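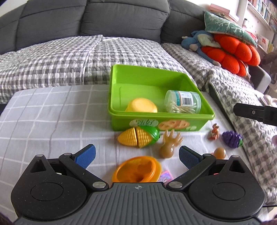

Label printer on the Stinberg line drops off the network after the first job of the morning. Reported by the front office in March, reproduced on the second attempt. The ticket was first filed as a layout fault, because the only evidence attached was a misprinted swatch label for the table linen range. The pattern name field reads "large check, white line on pale gray", a fair match for the cloth on the low table, thin white lines in big squares, and the text on the label is correct. The fault is in the connection. Moved from Layout to Network.

**Environment**

- Printer: Zondeo desktop thermal, wired, fixed address
- Print server: Rosales host, shared queue `linen-swatch`
- Client application: Sumari stock 4, label module enabled
- Queue length at time of report: 141 jobs

**Symptoms**

1. First job prints normally.
2. Second job sits at "sending" and times out after 400 seconds.
3. Printer panel shows ready. No error light.
4. Ping to the printer fails from the server but succeeds from a laptop on the same switch.
5. Power cycling the printer restores service for one job.

**Log**

07:40 Cleared the queue and restarted the spooler. First job printed, second hung. No change.

07:55 Swapped the patch cable. No change.

08:10 Moved the printer to a different switch port. First job printed, second hung. Ruled out the port.

08:30 Checked the address table on the server. The entry for the printer's address changes after the first job and points to a hardware address that does not belong to the printer. Suspect a duplicate.

08:45 Turned the printer off and pinged its address from the laptop. Got a reply. Duplicate confirmed.

09:05 Traced the second hardware address to a badge reader in the loading bay. It was replaced last month and given an address from the old spreadsheet, where the printer's line is blank. The reader sleeps until someone badges in, so the printer usually has the address to itself until the bay opens.

09:20 Moved the badge reader to a free address ending in 29. Flushed the address table on the server. Sent ten test labels, all printed.

09:35 Released the held jobs. Queue drained without a timeout.

**Misprint**

The swatch label in the original report had its barcode shifted left. Separate cause: the label was sent twice, and the retry started partway down the roll. Feed recalibrated from the panel menu. Reprinted item 1291, barcode scans.

**Follow-up**

- [x] Add the printer to the address spreadsheet
- [x] Add the badge reader under its new address
- [ ] Reserve both addresses on the Rosales host so they can't be handed out again
- [ ] Lower the spooler timeout to 60 seconds
- [ ] Ask Sumari support whether the label module can suppress the automatic retry

Status: resolved, left open for the reservations. Reopen under Network if the second job hangs again, and attach the server's address table.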